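Brallville Growers' Co-operative
Minutes of the ordinary meeting, January 2024
Held at the packing shed office, Trundholm Road

Present: Oksana Kostiuk (chair), Ivan Ivanyshyn, Miroslava Prokopenko, Vira Didenko, Floor Van Leeuwen (minutes)
Apologies: none received
Meeting opened 7.05 pm

1. Minutes of the previous meeting

The October minutes were taken as read. Ivan Ivanyshyn asked for one correction under the item on bin hire. The hire rate was recorded as per week and should have been per fortnight. With that change the minutes were accepted. Moved M. Prokopenko, seconded V. Didenko. Carried.

2. Matters arising

Weighbridge. The certificate has been renewed and is pinned up in the weighbridge hut. The inspector asked for the approach on the eastern side to be kept clear of loose gravel. Ivan has swept it and will put a broom in the hut so drivers can do it themselves.

Shared spray shed. The new lock is on. Keys have gone out to everyone who had an old one, apart from two members who have moved away and have been asked to post theirs back. The emergency shower was tested and runs clear.

Brondell access track. The shire has replied to our letter. It will grade the track from the bitumen to the second cattle grid before the tomato harvest but won't go beyond the grid, which it considers private. Miroslava Prokopenko said the worst of the corrugations are past the grid. Agreed to get a quote for the remaining section and bring it to the next meeting.

3. Correspondence

In: letter from the shire as above; two enquiries about leasing the cool room over winter; notice of a change in the electricity tariff; a complaint from a resident of Trundholm Road about trucks using engine brakes before 5 am.
Out: reply to the resident, drafted by the chair and read to the meeting. A sign asking drivers not to use engine brakes will go up at the shed exit. Drivers on the early run to be told directly.

4. Financial report

The chair tabled the statement for the quarter. Income from cool room hire was up on the same quarter last year and bin hire was down. The largest single expense was the compressor repair. There are 34 members paid up for the current year. Three accounts are overdue and reminders have gone out.

Vira asked why the insurance premium was showing twice. Oksana explained that one entry is the instalment and the other is the excess on the hail claim, and that the second should be moved to its own line. To be fixed before the statement is sent to members.

Report accepted. Moved V. Didenko, seconded F. Van Leeuwen. Carried. 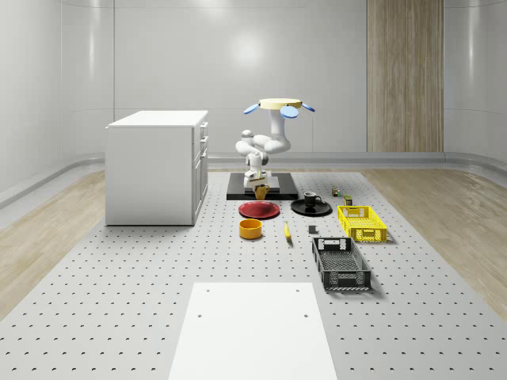
Robot arm with blue-fingered gripper, simulated view.

5. Channel lining, Trundholm lateral

This item took up most of the meeting.

Ivan reported on the walk-over of the lateral. The unlined section from the pump station to the bend below Miroslava's citrus block is losing water through the bank in several places. The bank is soft enough at the bend that he wouldn't take the tractor along it. Yabby holes are part of the trouble, but the clay has also cracked where the channel was left dry during the pump outage.

Three ways of dealing with it were put to the meeting.

(a) Patch the bend and the two worst leaks with clay from the pit at the Brondell end, using our own excavator.
(b) Line the whole unlined section with membrane.
(c) Replace the section with pipe.

Yurchenko has quoted for (b) and (c). The quote for the membrane works out at $157 per member per year over the life of the loan, going by the present membership. Pipe comes to $196 on the same basis. Both figures leave out the cost of shifting the two stock crossings, which Yurchenko would charge as a variation.

Miroslava spoke in favour of pipe. She said the membrane on the lower lateral has been torn twice by kangaroos getting in to drink and not being able to climb out again, and each repair meant shutting the channel for days in the middle of the season. Pipe would also do away with the weed spraying along the banks. She would be prepared to give an easement along her fence so the pipe could take the shorter line.

Ivan preferred the membrane. His view was that the co-operative already has the gear and the know-how to mend it, and that a fault in a buried pipe would have to wait for a contractor. He also pointed out that the stock crossings stay where they are under (b).

Floor asked whether the patching could be done this year regardless. Ivan said it could, and that the clay was already tested and suitable. He would need the channel down for four days.

The chair reminded the meeting that any borrowing of this size has to go to the full membership under the rules. The most this meeting could do was recommend an option and approve the patching from the maintenance account. 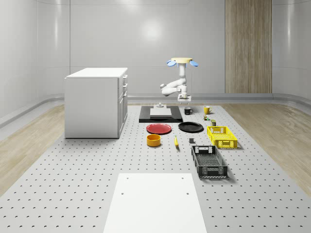
Vira Didenko said she wouldn't support either of the larger jobs until the members at the tail end of the lateral had been asked what they wanted. She has had calls from growers past the bend who get their water two days late in a hot spell and who believe the leaks have been put off for years while money went to the cool room. She did not want them hearing about a loan for the first time in a notice of meeting. She asked for the letter to set out all three options with the costs side by side, including the stock crossings, and for members to be given enough time to read it.

Oksana agreed that the letter should go out before any recommendation was made. Miroslava said she was content with that so long as the easement offer was mentioned. Ivan wanted the letter to state what the repairs on the lower lateral have cost to date so that people could judge the membrane fairly. He will dig out the invoices.

There was some discussion of whether the levy should be charged per member or by water entitlement. Under the present rules it is per member. A grower with a small block of stone fruit would pay the same as one with the largest entitlement on the lateral, and Floor thought this would be raised at any general meeting. Oksana said a change in the way levies are charged would need a rule change of its own. She will look up the notice period.

Resolved:
That the bend and the two worst leaks be patched with clay, the cost to come from the maintenance account. Moved I. Ivanyshyn, seconded F. Van Leeuwen. Carried.
That a letter be sent to all members setting out options (a), (b) and (c) with full costs. Moved V. Didenko, seconded M. Prokopenko. Carried.

Action: Ivan to settle the four-day shutdown with growers on the lateral and give them at least a week's notice.
Action: Oksana to ask Yurchenko for a firm price on the stock crossings.
Action: Vira and Floor to draft the letter.

6. Fruit fly

Trap counts are low on the river side and higher near the township, where there are backyard trees that don't get picked. Miroslava has been door to door on the three streets closest to the orchards and has had permission to strip fruit from most of the yards she visited. Two households would like their trees taken out altogether. The co-operative will do this at no charge if the owner signs the form.

Nearly 60 traps are now in place. The lures need changing and the box in the office fridge is not to be mistaken for anything else. A label has been put on it.

Floor asked if the roadside stalls had been spoken to about fruit left out overnight. Not yet. Miroslava will call in on them.

7. Seasonal workers' quarters

The hot water unit in the north block has been replaced under warranty. The fly screens on the kitchen windows are still torn and need doing before the pickers arrive. Vira has the measurements. The second washing machine is leaking from the door seal and it was agreed to buy a seal first and a new machine only if that doesn't work.

Rent for the quarters to stay as it is for this season. Members who put workers up on their own farms are reminded that smoke alarms have to be checked before each intake and the date written on the sheet.

Action: Vira to order screen mesh and fit it with Ivan.
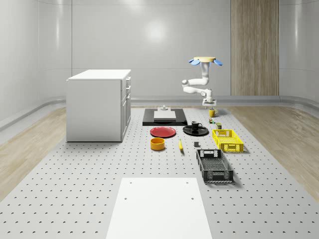 8. Cool room bookings

Room 1 is fully booked through the stone fruit season. Room 2 has space on the upper racks. Members have been leaving pallets in the loading bay overnight when they find Room 1 full, and the fruit has then been moved by whoever opens up in the morning, sometimes to the wrong room. From now on pallets without a booking tag won't be moved by staff. The grower will be rung.

The new electricity tariff has its peak between 3 pm and 9 pm. Ivan suggested dropping the set point slightly through the early afternoon and letting the rooms ride through part of the peak. Miroslava was worried about apricots at the front of Room 1, where the door is opened most. Agreed to try it in Room 2 only, with a logger at the front and another at the back, and to look at the readings next time.

Of the two winter lease enquiries, one is for cut flowers and the other for potatoes. Flowers can't share a room with the early apples. Oksana to go back to both with dates and a price.

9. Field day

Brallville will host this year. The paddock behind the shed is available and will be slashed beforehand. Floor has had replies from the irrigation suppliers and the nursery, and is still waiting on the soil lab. Lunch to be ordered from the bakery again. Parking to be on the school side so that trucks can still get to the weighbridge.

Vira asked that the pruning demonstration be put on in the morning this time. Agreed.

10. General business

The forklift is due for its service. It will be out of action for a day and the hire one is booked.

Floor noted that the noticeboard at the shed still shows last year's water prices. To be taken down.

Miroslava asked for the gate on the Brondell side to be shut after dark. Sheep have been on the road twice.

11. Next meeting

Same place, second Tuesday of next month, 7 pm. The quote for the access track, the cool room readings and the draft letter to be on the agenda.

Meeting closed 9.20 pm.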